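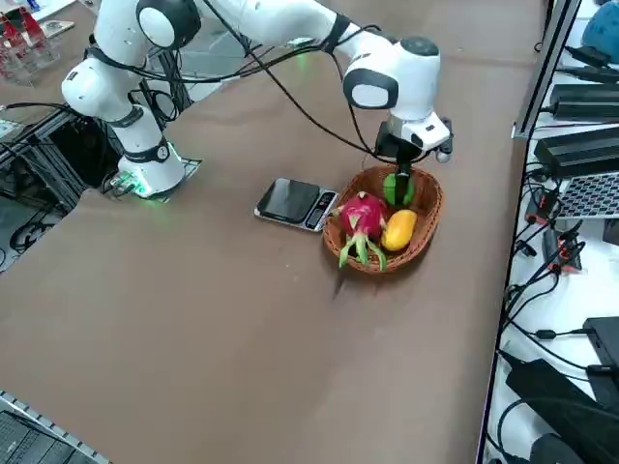 How many times must a person show a robot the same task before it is worth training on?

For a single pick and place with one kind of fruit, our working figure is 16 good demonstrations, all given by the same operator. A second operator may then add a further 6. We would rather keep a small set that is consistent than a large set in which each person has a different idea of how the task should be done.

The question was put to me by Aarti Dixit after my last entry, and I promised her a fuller reply than the one I managed in the corridor. The views set out here are my own, although they draw on notes kept by everyone who has worked on the Fatero project this autumn.

The task is a modest one. The arm takes a piece of fruit from a basket, places it on the kitchen scale, waits for the reading to settle and then returns the fruit to the basket. Limes, mangoes and dragon fruit are all in use. Each presents its own difficulty to an operator. A lime is small and tends to roll if the fingers close off centre. A mango has a long side and a short side, and the operator must decide which to take before the descent begins. With dragon fruit the leafy scales get in the way, and Ramil Lumanlan's rule is to approach from above and close slowly.

Two methods of demonstration have been used. In the first, the operator holds the arm and guides it by hand through the motion. In the second, the operator sits at the desk and drives the arm with a hand controller, through a small program called Unolow which Kamlesh Mittal wrote for the purpose. Guiding by hand is easier to learn. Most newcomers can give a usable demonstration within 15 minutes. It has one serious fault, namely that the operator's own hands and sleeves appear in the camera recordings, and a policy trained on those recordings has been shown something it will not meet when it works alone.

Remote control avoids this, but it asks more of the person. Depth is hard to judge on a screen, and beginners tend to stop above the fruit, correct, stop again and correct once more. All those pauses are recorded. Urmila Thakur reviewed the November recordings and found that hesitation near the basket rim was the most common reason for rejecting an episode – more common than dropped fruit, which I had expected to lead the list.

The following practice has therefore been adopted for new operators:

Begin with the arm guided by hand, without recording, until the route from basket to scale is familiar.
Move to the controller and complete 2 clean runs before recording is switched on.
Press zero on the scale before every episode.
Move the fruit within the basket between episodes, and turn the basket itself from time to time.
If a grasp fails, open the fingers, rise clear of the rim and try again. Do not stop the recording.
Mark the episode as kept or rejected at once, and not at the end of the afternoon.

The fifth point has caused some disagreement. Pankaj Mathur holds that failed grasps should be removed altogether, so that the policy learns only from good examples. My own view is that a recovery is itself a good example, provided that it is calm and complete. We have agreed to train on both versions of the set and compare them on mangoes, where failures are most frequent.

Aarti also asked whether the scale reading is given to the policy. At present it is not. The reading is written to the log, and the operator alone decides when it has settled. Kamlesh has proposed adding it as an input in the next version of Unolow, and I shall report on that once the mango comparison is complete.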